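How to fold a pile of T-shirts so they stand up in the drawer

I put this off for years because I thought it was the sort of thing only very tidy people did. Then I moved into a flat with one shallow chest of drawers and had to get serious about it, and now I'm the person who refolds things in shops. If your T-shirts live in a heap and you only ever wear the top few, give this an evening!

You need a flat surface (a bed is too soft, a table or a carpeted floor is lovely), your clean shirts, and a drawer you've emptied completely. Do empty it. I found two tops I'd already replaced and a swimming cap.

Getting started

Sort by thickness first. Thin cotton ones in one pile, heavier ones in another, anything long-sleeved in a third. Colour can wait. Thick and thin shirts fold to different sizes, and mixing them is what makes a row lean over after a couple of days.

Give each shirt a good shake by the shoulders before you lay it down. I mean a proper snap, the kind that makes a noise. It gets rid of most of the creases and pulls the side seams back to where they belong. Jersey twists in the wash, so if a seam has wandered round to the front, tug the hem gently until it sits at the side again.

The fold

Lay the shirt face down with the neck away from you. Smooth it from the middle outwards with flat hands.

Bring the right side in towards the centre, then fold the sleeve back on itself so it doesn't poke out past the edge. Do the same on the left. You should have a long, even strip with the neck at the top. If it's wider at the hem than the shoulders, open it out and take a bit more in at the bottom.

Now fold the hem up towards the neck, stopping a couple of finger-widths short of the collar. Those finger-widths matter! If you go all the way, the collar gets trapped and the whole parcel turns lumpy.

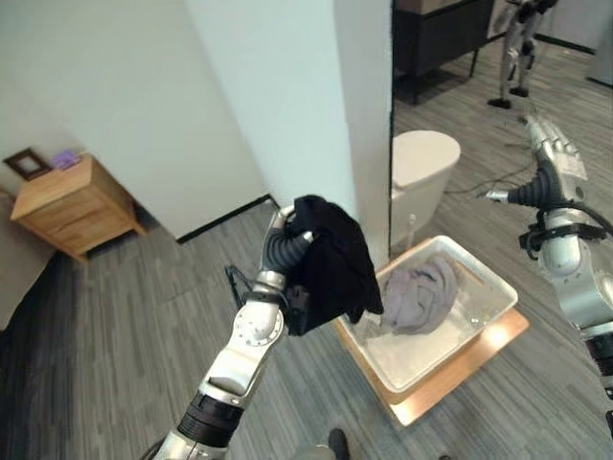 Fold in half again from the bottom, and then once more if your drawer is shallow. Mine has 4 inches of usable height, so I always do the extra one. Stand the shirt on its folded edge and let go. If it stays up by itself, you've done it. If it flops, the fold is too loose, so press the air out with your palm and try again.

Slippery fabrics are harder. For sports tops I fold as normal and then roll the last part firmly, which holds much better. Very old, very soft shirts can be rolled too – they've lost the stiffness that keeps a flat fold upright.

Filling the drawer

Start at the front and work back, with the smooth rounded fold facing up. Don't pack it tight. You want to be able to slide a finger between shirts, otherwise pulling one out drags its neighbours along with it.

Until the row is full, it needs something to lean on. A shoebox does the job, or a bookend. I treated myself to a set of Hedum dividers and they're great in the wide drawer, but I managed for months with a cereal box cut in half and covered in wrapping paper.

This is also when you can play with colour. I go light to dark, left to right, and it still makes me happy every time I open it.

How long it takes

My first go was 53 shirts and took a whole evening with the radio on. Washing day is nothing by comparison, perhaps the length of a cup of tea. Fold straight from the airer, while you're standing there anyway, and don't let a basket build up.

Jumpers work in much the same way, though chunky knits are happier lying flat on a shelf. Jeans are brilliant done like this: fold in half lengthways, tuck in the pointy bit at the seat, then fold up in thirds. Try those next.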